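Moving 20 small sites off a reseller plan – is the automatic billing link worth trusting?

Posted in: Hosting and Billing

Bogumił Wysocka

I run hosting as a side business, 20 small sites on a reseller account at Sumeck. Most are shops and clubs in my area, plus two personal blogs that never pay on time. Sumeck is changing its reseller terms in May and I want to be out before then.

The plan is a server at Westier with Rana doing the invoices. Rana has a connector that says it will create the account on the server when the order is paid, suspend it when the invoice goes overdue, and bring it back when the money comes in. The sales page makes it sound like I can go to bed and let it run. I have read that sentence about a lot of software over the years and I'm still up at night, so I'd like to hear from people who use it for real.

What I want to know is this. If I import sites that already exist, does the connector leave them alone, or does it try to create them again? What does it do when a customer pays part of an invoice? And does "suspend" stop email too? One of my customers is a florist who takes all her orders by email. If her mail goes down over a late ten-dollar invoice, I'm the one who gets the phone call.
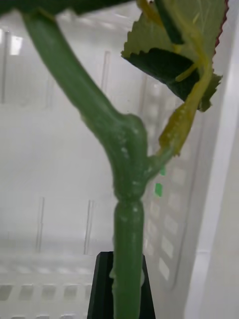

I asked Rana's support the part-payment thing twice. The first reply was a link to the page I had quoted in my message. The second said it "depends on configuration" and didn't say which configuration. I also have a trial install running on a spare machine, but the trial can't talk to a live server, so it tells me nothing about the part I'm worried about.

Not looking for a different billing program unless there is a strong reason. I've already paid for a year.

Edit: Westier gives me root access, if that matters. The Sumeck account does not.

Serena Testa

I've had Rana connected to a Westier server for 11 months. It's okay. I wouldn't call it more than that.

Existing sites. The import does not create anything on the server, but it doesn't check anything either. It takes your list and believes it. If the username in your list is spelled differently from the one on the server, Rana will show the service as active and happily bill for it, and the first time it tries to suspend it you get an error in the module log and nowhere else. No email to you, no red banner. I found two of mine that way, months late. So before you import, pull the account list from the server itself and paste the usernames from there. Don't type them and don't use whatever Sumeck's panel exports, because Sumeck cuts long usernames short in the export.

After the import, open each service and press the button that reads usage from the server. If numbers come back, the link is right. If you get zeros or a blank, the link is wrong, whatever the status column says. With 20 sites it's dull work but you can finish it in an evening.

Part payment. An invoice is unpaid until the balance is zero, full stop. Someone who owes you six cents gets suspended the same as someone who owes for the year. There is a setting called small balance tolerance under Billing, Invoices, Rules, and it's off by default. I have mine at $2. It applies to every customer, you can't set it for one.

Email. Yes, suspend stops logging in to mail. Incoming messages are a different matter and depend on how the server is set up, so don't take my word or Rana's on that. Make a dummy account on the Westier box, send it a message, suspend it, send another, unsuspend it, and see what you've got. I would do this before telling the florist anything.

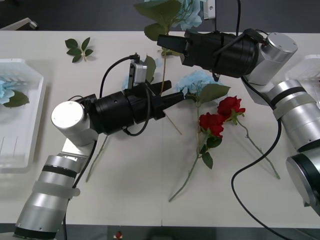 What I ended up doing was turning automatic suspension off for the customers I can't afford to annoy. It's a checkbox on each service, "override auto-suspend", and it asks for a date. If you leave the date empty it saves without complaint and does nothing, so put in a date far ahead and write it down somewhere. The late ones I chase by hand.

Creating new accounts on payment has worked for me every time but one, and that was a domain with a trailing space in it. Unsuspending is slower than the page claims. The cron job has to run first, and if yours is set to run once a day, a customer who pays at breakfast may be offline until the next morning. Set it to every few minutes. I can't see why that isn't how it ships.

One more thing, the server API token. Make one just for Rana with only the rights it needs – create, suspend, unsuspend, change package – and leave terminate out. I don't want any billing program able to delete a customer's site over an unpaid invoice, and there is a rule in there that will do exactly that after a set number of days if you let it.

Grisolance_user

we have 6 servers on rana no problems. just use default settings and it works

Serena Testa

The defaults are what he's asking about. Default tolerance is off and default termination is on, at least in the version I installed. Please check yours.

Bogumił Wysocka

Thanks Serena. I made a dummy account and ran the mail test. Login stopped, as you said, and the message I sent during the suspension was there after I lifted it. That is one message on one account, so I'm going to try it again with the account suspended overnight before I believe it.

Termination was on in my trial install as well. I've turned it off and taken it out of the token. Still waiting on a third reply from support.

Last edited 5 April 2025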